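Grukari hand controller for teleoperated demos – four weeks of use

I bought the Grukari to replace a 3D mouse for recording demonstrations. We teach arm tasks by remote control, first in simulation and then on the real arm, and the mouse was slow and hard on the wrist. Between me and Diệp Lục, who does most of the recording, we have put in 300 episodes with it and kept 287.

Setup took an afternoon. The driver installed without trouble, but the axis mapping is in a text file and the manual has two of the signs wrong. Tetsuya Okabe on the Kurier forum has posted a corrected file. Use that one.

The grip is good. It sits in the palm, the trigger has a long pull, and you can stop the fingers partway and hold them there. On the mouse we had open and closed and nothing between. Slow moves are smooth. Fast moves lag a little, and you learn to wait for the arm before you correct.

Rotation is the weak part. Roll is fine, but pitch and yaw bleed into each other when your elbow comes off the desk. An armrest helps. There is also a clutch button for re-centering your hand, and it is too close to the record button. Most of our thrown-out episodes came from that.

Force feedback is a buzz in the handle, and it feels the same for a light touch as for a hard push. I turned it off after the first Sunday.

For close work I switch to the wrist view, where I can line up the fingertips on either side of a part before pulling the trigger. New people should start there. Duyên Vũ had never driven an arm and was getting clean episodes the same day.

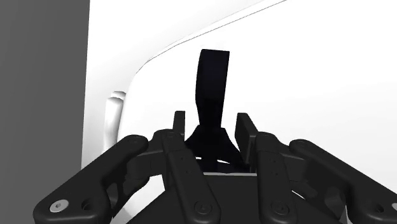
Wrist view in the simulator, fingertips on either side of the black upright's base.

The cable is short and the strap frays. I have not tried the wireless version.

Worth buying if you record demos every week and mostly need good finger control. If your tasks involve a lot of wrist turning, try one first. Four out of 5.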